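News > Company > Equipment

PROMCOMBE SETS EQUIPMENT PLAN FOR HAND-HELD GRIPPERS, ARMS WAIT UNTIL DECEMBER

2021-04-01 - Rukcombe. Promcombe today confirmed its equipment plan for the year. Hand-held grippers first, robot arms second. Order placed with Gautier for 18 hand-held units, plus spare finger pads and mounting screws. Delivery in two batches, first one already on the bench.

The company had been looking at a bigger purchase up front. Arms, tables, safety fencing, the lot. That is now split. Phase one covers the hand-held tools, storage, chargers and a parts shelf. Phase two, the arms, goes out for quotes in December, with Roltel handling the installation side.

"We kept pricing the expensive part first and the cheap part last. Wrong order," said Aurélien Renaud, head of purchasing at Promcombe. "Get the hand tools out, get people using them in normal rooms with normal stuff, then size the arms from what we learn. Finger pads wear. Screws work loose. I want those numbers before I sign for anything with a motor in it."

Budget lines for phase one, in short:

Hand-held grippers - 18 units
Spare finger pads - 400 pieces
Working hours planned per unit before first service - 70
Small household items for handling work - 1000, bought locally, no custom parts

The household items get their own line this year. Previously they came out of petty cash and the reciepts were a mess. Jars, tubes, tape, clips, chargers, bottles and so on. Cheap individually, but they go missing and need replacing. Renaud's team will reorder monthly.

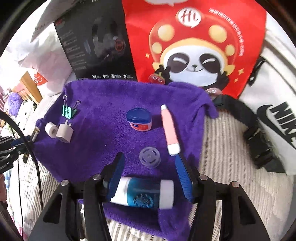

Hand-held gripper closed on a white and blue container, with other small items on a purple towel.

Quotes for phase two will be compared on total cost over the service period, including pads, cabling, training and downtime. Suppliers wishing to be considered should send a price list and lead times to the Promcombe purchasing office, Rukcombe. Leasing offers accepted as well - but spares pricing has to be be shown separately. Offers without it go to the back of the pile.

About Promcombe
Promcombe plans and buys handling equipment for small workshops and service firms. Based in Rukcombe.

Press contact: Promcombe purchasing office, attn. Aurélien Renaud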